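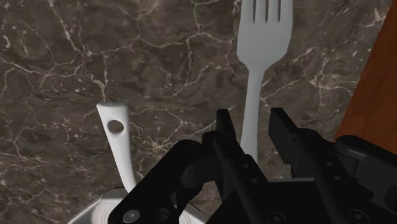

台所を2072回片づけた機械
2023-11-27

フォークをつかみ、容器に立てる。人間なら話しながらでもできるこの動作のために、Trestachの作業部屋では5月から操作の記録が続いている。集まった手本は2072件。すべて計算機の中の台所で採られたもので、本物の食器は一本も使われていない。

同社の学習システムは「Clememby」という。人が遠隔操作で仮想の腕を動かし、その軌跡と手首からの映像を組にして覚えさせる。操作席は2つ。担当者は12件録るごとに席を立ち、手を休める。単調な仕事である。指の隙間に柄を入れ、閉じ、持ち上げ、運ぶ。失敗した回は捨てられる。

この「捨てる」が、私にはどうも引っかかった。

説明によれば、手本には成功例だけを使うのが基本だという。だが、柄が指先で滑ったとき、隣の食器に触れて向きが変わったとき、操作者は何をしたのか。知りたいのはむしろそこだ。うまくいった軌跡ばかりを見せられた機械は、少し外れた場所に出たとたん、戻り方を知らない。開発側もこの弱点は承知していて、途中で持ち直した回を別に保存し始めたそうだが、その件数は教えてもらえなかった。

シミュレーションを使う理由はよくわかる。天板の模様を濃い茶の大理石に替えるのも、照明を落とすのも、設定の変更で済む。皿は割れないし、夜中に部品を待つこともない。画面で見た白いフォークは輪郭がくっきりして、黒い指との見分けもついた。

もっとも、うちの引き出しのフォークはあんなふうに白くはない。金属で、光り、ときどき米粒がついている。絵柄をいくら取り替えても、接触の硬さや滑り方が現実とずれていれば、増えるのは同じ勘違いの変奏ではないか。そう尋ねると、摩擦の値も毎回ばらつかせている、という答えだった。どの幅で、何を根拠に、と重ねて聞いたが、資料は後日送るとのことで、締め切りまでには届いていない。

比較のため、実機で記録を集めるMethamにも足を運んだ。こちらは本物の流し台が3台並び、床には落としたスプーンが転がっている。一日に録れる数はTrestachにはるかに及ばない。片づけと並べ直しに時間を取られるからだ。担当者は、仮想の手本で下地を作り、実機の手本で仕上げるのが現実的だろうと言う。穏当な意見だが、では仕上げに何件要るのかとなると、ここでも数字は出てこない。

両社が成績を測るのに使うのは、Balážと呼ばれる課題集である。食器の移動や引き出しの開閉が並び、できたかどうかで採点される。便利な物差しには違いない。ただ、採点の台所と練習の台所が似ていれば点は上がる。Trestachの発表資料には点数が大きく載っていたが、初めて見る食器だけに絞った結果は見当たらなかった。

取材の終わりに操作席を借りた。左右の指をそろえ、柄を挟むだけのつもりが、奥行きがつかめず、3度目でようやく持ち上がった。保存しますか、と画面が聞いてくる。隣の担当者が手を伸ばし、迷わず「破棄」を選んだ。動きがぎこちないので、学習には向かないという。

うちの家族が食卓を片づけるときの手つきも、だいたいあんなものだと思う。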